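ベッドメイク中に右手が布を離さず腕が保護停止する件
掲示板トップ > サービスロボット運用 > 不具合・安全

1 名前:linen_kakari
客室のベッドメイク作業で困っています。機体は双腕、制御はMindolenの2系です。
上掛けを持ち上げて広げる動作の途中で、右手が開放指令を受けても布を離さないことがあります。そのまま腕が引き動作に入り、手首の負荷が上限を超えて保護停止します。止まった姿勢で布が張ったままになるので、人が近づいて外すのも気を使います。
200回まわして、この停止が50回出ました。左手では一度も出ていません。
ログ上は開放指令が出ていて、指の角度も「開」になっています。同じ症状の方いますか。

2 名前:Gososmont勢
指の角度が開なのに離れないなら、布が指の間に挟まっているか、関節の隙間に噛んでいるかのどちらか。うちは後者でした。シーツより枕カバーの縁が危ない。縫い目が厚いので、一度入ると引くほど締まります。

3 名前:kata_sokan
まず把持力の設定を見たほうがいいと思う。薄い布に対して強すぎるとしわごと握り込んで、開いても布が指に巻いたまま残る。

4 名前:linen_kakari
>>3
把持力は既定値の82のままです。単位が書かれていない項目なので、強いのか弱いのか判断できていません。
>>2
噛み込みは疑っていませんでした。停止後に見ても、外した時点で布が抜けてしまうので跡がわかりません。

5 名前:Gososmont勢
外す前に写真を撮ること。あと非常停止を押してから触ってください。保護停止は復帰待ちの状態なので、布が外れて負荷が下がった瞬間に動き出す設定の機体があります。自分は肘で胸を打たれました。怪我はなかったけど、その日の運用は全部止めた。

6 名前:名無しの保守員
>>5
それは自動復帰を切っていない側の問題では。Mindolenの2系は出荷時は手動復帰のはず。

7 名前:Gososmont勢
>>6
出荷時はそう。うちは導入業者が自動復帰に変えていて、引き渡しの書類に記載がなかった。だから設定画面を自分の目で見てくれと言っている。

8 名前:linen_kakari
確認しました。うちも自動復帰が有効でした。手動に戻しました。Boatengの担当者が去年の10月に変更した履歴が残っています。理由は空欄です。
これは先に聞いておいてよかったです。

9 名前:kata_sokan
安全側の話はそれでいいとして、原因はまだ決まっていないよね。左手で出ないなら左右の差を見るべき。指先の摩耗、手首のねじれ量、経路。右だけ高く上げて引く動きになっていない?

10 名前:linen_kakari
>>9
広げる動作は右が主で、左は添えるだけです。経路は左右対称ではありません。

11 名前:sadville_3f
Sadvilleの宿泊棟で似た作業をやっています。うちの場合は頭部カメラの視界が布で埋まるのが原因でした。布を持ち上げると前が見えなくなり、布の端を見失って、推定位置だけで引き続ける。手が離れないというより、離したかどうかを確認できないまま次に進んでいました。

12 名前:名無しの保守員
>>11
それだと手首の負荷が上限まで上がる説明にならない。離れていれば負荷は出ない。

13 名前:sadville_3f
>>12
離れていない場合に気づけないという意味です。視界があれば引く前に止められる。噛み込みと両方起きていると考えれば矛盾しません。

14 名前:kata_sokan
自分は視界の件は後回しでいいと思う。見えるようにしても噛むものは噛む。先に指の隙間を塞ぐカバーを試すのが早い。

15 名前:Gososmont勢
カバーは効くけど、指先の感度が落ちて薄い布を拾えなくなる。うちは結局、開放指令のあとに引く前の待ちを入れて、手首の負荷が残っていたら一歩も進まないようにした。停止は減った。ゼロにはなっていない。

16 名前:linen_kakari
待ちを入れる方法を先に試します。カバーは部品の手配が要るので後にします。
機体側のカメラの画像を貼ります。手首と頭部のものです。停止の瞬間のものではなく、作業の様子を見てもらうためのものです。
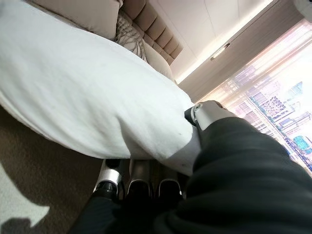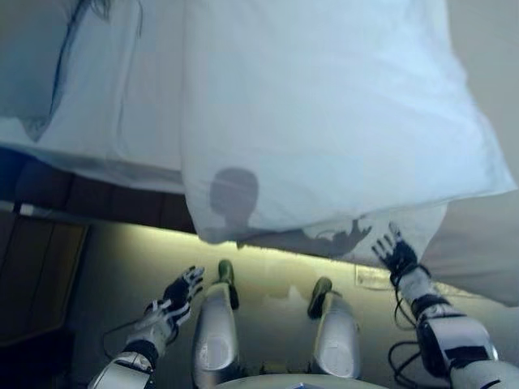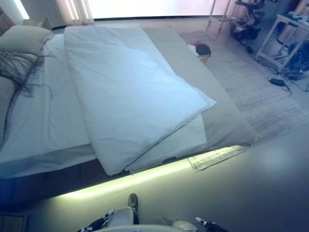

1枚目が手首、2枚目と3枚目が頭部のカメラ。同じ部屋での作業中

17 名前:sadville_3f
2枚目、上半分がほぼ布ですね。手は布の下端のところで見えているけど、その向こうはかなり隠れている。うちもこういう見え方でした。

18 名前:名無しの保守員
1枚目で手首の金属部分が上掛けの縁に当たっている。この当たりの分も負荷に乗っていないか? 引き始める前の値を基準に取り直したほうがいい。

19 名前:linen_kakari
>>18
基準は作業開始時に一度取るだけです。動作ごとに取り直すように変えてみます。

20 名前:kata_sokan
待ちと基準の取り直しを同時に入れると、どっちが効いたかわからなくなるよ。片方ずつで。

21 名前:linen_kakari
了解です。待ちから入れて、また200回まわします。結果はこのスレに書きます。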